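The Office of Weights at Erberg closed its counter at noon on the first working day of the year, in accordance with custom, and the Deputy Registrar, Vilhjálmur Thygesen, remained behind to complete the annual return. The return was to be submitted on the prescribed form, in black ink, and dated January 3, 2022. He wrote the date first. It was the only part of the form about which he felt no doubt.

The difficulty concerned the bell.

Under the Ordinance for the Keeping of Public Measures, the Office was required to hold, inspect and certify every object by which the town had at any time measured anything. There were brass yards, grain scoops, a set of troy weights lacking its smallest member, and a glass that emptied itself in 13 minutes and had been used to limit speeches in the council chamber. The bell at Wudwood was included because, under a grant older than the Office, the parish boundary ran as far as the bell could be heard by a person of ordinary hearing standing still. The boundary had therefore to be confirmed each November, on foot, by an officer who listened.

For 15 years that officer had been Miss Bjarnason. Her reports were models of their kind. She gave the direction of the wind, the state of the ground and the number of paces from the church door, and in every year but the last the number had been 1,000. Her final report, made in the autumn before her retirement, gave it as 600.

Mr Thygesen had written to her for clarification. Her reply was courteous and ran to four lines. The bell had been rung in the usual manner. The wind had been light. She had walked until she could no longer hear it, and had stopped there, as the Ordinance directed. She wished the Office a prosperous new year.
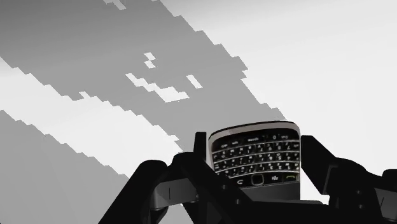
*A handset with a full keyboard.*

He understood perfectly well what had happened. He was himself past the age at which the upper notes of things begin to go. The Ordinance, however, spoke of a person of ordinary hearing, and the Office had certified Miss Bjarnason as such a person on her appointment and had never withdrawn the certificate. No procedure existed for withdrawing it. If the figure stood, then eleven households, a mill and the greater part of Akonero Farm had ceased to belong to the parish on a Tuesday afternoon, and would owe their rates elsewhere.

He considered the remedies available to him. He might return the report as defective, but it was not defective. He might order a second walk, but the Ordinance permitted one in each year, and the year was over. He might enter the customary figure and say nothing. He looked at that last possibility for some time, and then turned over the page so as not to look at it any longer.

At three o'clock he put on his coat, locked the counter and took the omnibus to Wudwood.

The sexton was at home and agreed, after some discussion of the fee, to ring for as long as was wanted. Mr Thygesen stood at the church door until the first stroke and then set off along the lane at the pace laid down in the Second Schedule. It was cold, and the verges were stiff with frost. The bell was very loud, and then it was merely clear. He passed the post that marked the old glebe. He passed the mill. Two children on a gate watched him go by and did not speak, which he noted with approval, as conversation was forbidden during a walk.

A little beyond the mill he stopped. He stood still, as directed. He could hear the stream and his own breathing, and something that might have been the bell or might have been his expectation of it.

"Has it finished?" he asked.

The elder of the children had followed him. She looked back down the lane towards the tower and listened with her mouth slightly open.

"No," she said. "It's still going."

"You are certain?"

"There," she said. "And there." She raised one finger at each stroke.

He walked on, and she walked beside him, lifting her finger. They went past the gate of Akonero Farm and up the rise behind it, where the hedge ended and the light was beginning to leave the fields. At the top she lowered her hand.

Mr Thygesen wrote down the number of paces. Under *Officer* he entered his own name, and under *Assisted by* — a line which, so far as he knew, had never before been used — he asked her how she spelled hers.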